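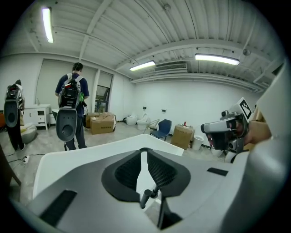 Lakholm is a hand-held gripper built in a shared workshop by Tien-fu Ng and other members. It is used to record hand movements, which are later used for teaching a robot arm. The work was started in October and the first complete pair was ready on 2020-11-28.

The gripper has a white and grey body and two black finger pads with a mesh texture, set in a V shape. A square black-and-white marker can be mounted on top of the housing. Between recordings the gripper may hang from a rig which is worn on the back.

The fingers open to 100 millimeters. The earlier version, Bedov, was opening only to 50 millimeters and had a weaker spring. Its printed parts took over 133 hours to make, and several of them were reused in Lakholm. The drawings are kept in the workshop, together with the list of the screws.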